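November, 6:40 a.m.
Rodrigo Bermúdez

Boiler pressure at 2 bar cold, unchanged from last night. Bled the two upstairs radiators before breakfast. The one on the landing gave air for a long time, then water the color of weak tea. The valve on the bedroom side is a Skilau and still turns freely. The other is a Flamthorpe, painted over by a previous owner, and had to be worked loose with the key and a rag.

Return pipe reads 56 at full burn. The Mavromatis manual wants it lower than that for condensing, so the flow setting comes down tonight by one notch. I will leave it there for a week before touching anything else. Last year I changed the flow and the pump speed on the same evening and learned nothing from either.

Gas meter read at 7:00 and entered in the notebook. Called the supply house in Movcombe when it opened. They have the inhibitor in stock, 22 for the bottle. The system holds more water than one bottle is rated for, so it will need two. The magnetic filter would be 200 on top – not this month.

Knocking in the hall pipe again after the burner shut off. It stops when the pipe is held by hand, so I suspect the clip under the third floorboard. Packed it with a strip of felt. Slept badly, partly the knocking, partly the wind on the north side.

To do: lagging in the crawl space, new key for the meter cupboard, descale the kettle.

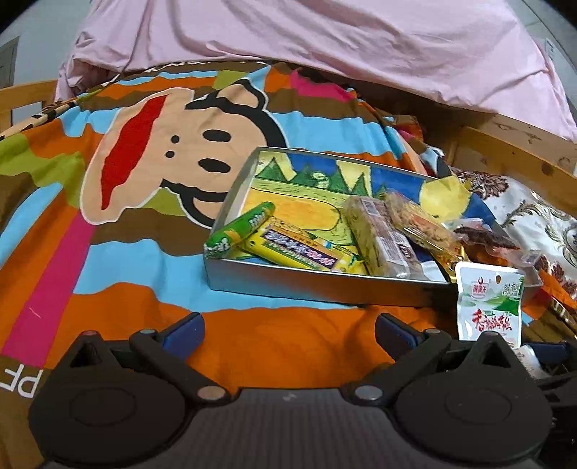 Does the inhibitor need to go in before the flow setting is changed?

The order makes no difference. The inhibitor protects the metal at any normal running temperature, and the flow setting only affects how hot the water leaves the boiler.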